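Gripper loses its hold on small steel gears during placement – shared workshop build
Home and Shared Workshop Automation, Assembly and Handling

Posted by Bokel Workshop Desk
28 October 2021

The workshop at Bokel is assembling a small demonstration task in which an arm picks up steel spur gears and sets them in place on a flat round plate with a large hole in the middle. The work is carried out on a dark mat laid over the white floor of the shared room. The controller runs the Clurar motion package, and the gripper has two black fingers, each with a long slot in its upper part.

Picking up is satisfactory. The difficulty arises when the gear is lowered on to its peg. In a proportion of attempts the gear turns slightly between the fingers at first contact, after which the bore no longer lines up and the arm pushes against the top of the peg until the force limit stops it.
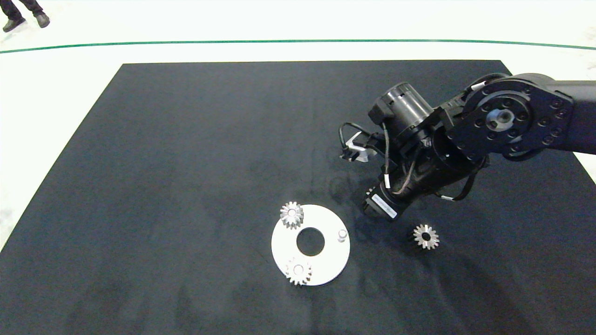 The present settings are as follows. Closing force is set to 561 on the controller's own scale, which runs to 1,141. The approach is vertical, with a pause of 2 seconds before the final descent. Raising the closing force has been tried, and it made matters worse: the gear was held more firmly but at a slight tilt.

Members have proposed two remedies. The first is to line the fingers with thin rubber. The second is to hold the gear by a different pair of teeth. The workshop would be grateful for advice on which should be attempted first, and on whether the Clurar package allows a small searching movement at the point of contact. We should prefer not to alter the pegs, as the plate is also used for teaching by hand.

Dursun Makers' Hall

We had the same fault on a similar build in August, and in our case the grip was at the root of it. A spur gear offers a flat finger very little to bear upon. If the finger meets the tip of a single tooth, the gear is free to roll about that tip as soon as anything touches it from below. If the finger rests across two teeth, the gear is far steadier.
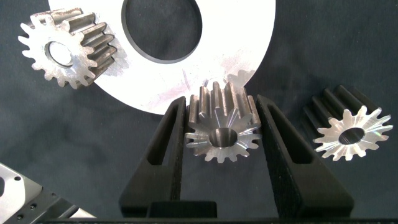 It follows that the angle of the gear before the fingers close matters more than the force. Please check whether your count of teeth is odd or even before going further. With an even count, a tooth on one side faces a tooth on the other, and a gap faces a gap, so both fingers can rest across a pair of teeth at the same time. With an odd count this cannot be done with two flat fingers, and one side will always be the weaker. A shallow V cut into one finger is then the usual cure.

We would advise against rubber as a first step. It does stop the slipping, but it also gives under load, and the gear may then settle at an angle that is hard to see from overhead. Our hall fitted it, removed it, and later cut new fingers. If you do wish to try it, keep the lining thin and fit the same thickness on both sides – an uneven pair will shift the centre of the grip and your taught positions will all be out.
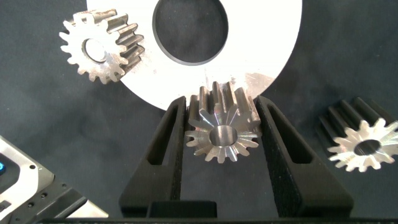

As to force, we reduced ours once the teeth were bearing properly. A setting of some 700 had been in use beforehand and proved to be well above what was needed. The scale on our controller is not the same as yours, so the figure should not be copied across.

Prekus Tool Library

Have you checked that the plate is not moving? Ours slid on the mat each time the arm pressed down and it took us a long while to notice. Double-sided tape underneath was enough.

Bokel Workshop Desk

Thank you both. The plate has not been fixed down, and this will be attended to at the next session before any change is made to the fingers. The tooth count will be taken for each gear separately, as the gears came to the workshop from more than one source and may not match. 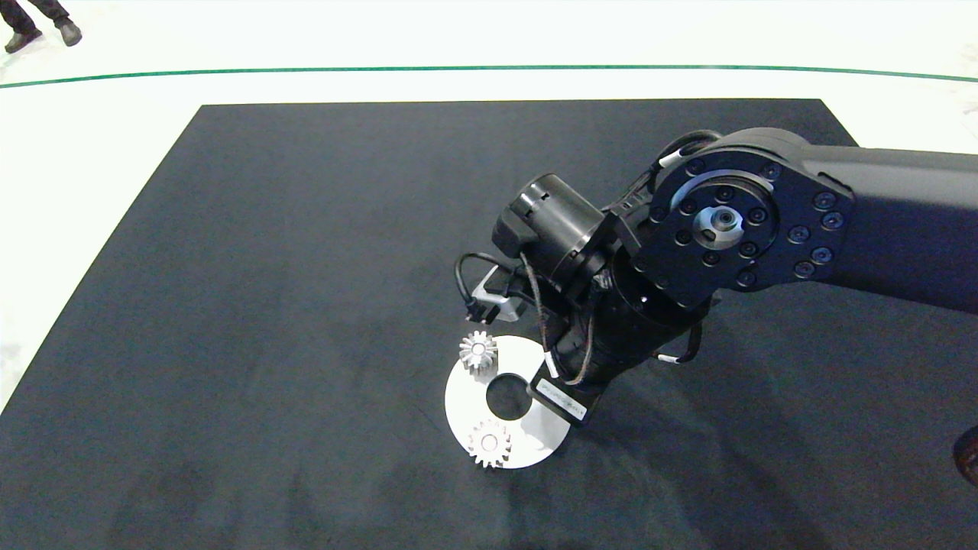

We should still welcome a reply on the searching movement. The Clurar manual refers to a spiral option under contact moves, but our copy gives no starting values for the radius or the speed.

Dursun Makers' Hall

The spiral option works, with some care. Begin with a radius no larger than the clearance between bore and peg, and increase it in small steps. The speed should be the slowest the package will accept. Lower the downward force before switching the option on, otherwise the gear will be dragged across the top of the peg and may be turned out of the fingers again. If your pegs have a chamfer at the top, you may find that the spiral is not required at all once the plate is held still.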